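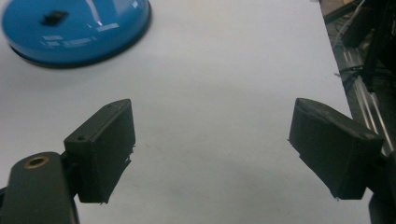
Ticket: Replacement finger pads and spares budget, hand-held grippers
Opened by: Rozália Vörös
Assigned to: Garba Ekwueme
Site: Plendmont, bench 2
Status: Waiting on quote

Rozália Vörös, 9:10 am
The printed pads on our hand-held gripper are getting rough along the edges and small bits are starting to come off. I need to know if we should keep printing them or buy molded ones from Vornex. Purchasing wants one number for next year by December.

Garba Ekwueme, 9:45 am
Are the screw holes still good? If the pad sits tight on the arm, rough edges are mostly a looks problem. Please also check that both fingers close evenly.

Rozália Vörös, 10:30 am
Holes are fine, no wobble. They close evenly when empty. On round, shiny things the left side slips a little - I had two drops this morning.

Garba Ekwueme, 11:05 am
Then swap the pads first and leave the arms alone. Send me the print settings you used. Jenő had the same slipping at Lendamlow and it went away with a softer material.

Jenő Fülöp, 11:20 am
Correct, but the soft ones wear faster. We go through 20 pairs a year per bench. Budget for that.

Milagros Carhuamaca, 1:15 pm
From the purchasing side: I have $2,000 left on the spares line, and it has to cover cables and fasteners too. Vornex won't quote molded pads under 100 pairs. Can Plendmont and Lendamlow share one order?

Garba Ekwueme, 1:40 pm
Yes, same hole pattern at both sites. Ask for a price at 100, plus a sample pair. If it's more than half the spares line, we keep printing and buy filament.

Milagros Carhuamaca, 2:25 pm
Request sent. Boglárka Katona will sign off for Lendamlow once the price is in.

Next action: Rozália to fit a soft printed pair and log drops until the sample arrives.

We use cookies to keep you signed in and remember your ticket filters. Accept | Manage settings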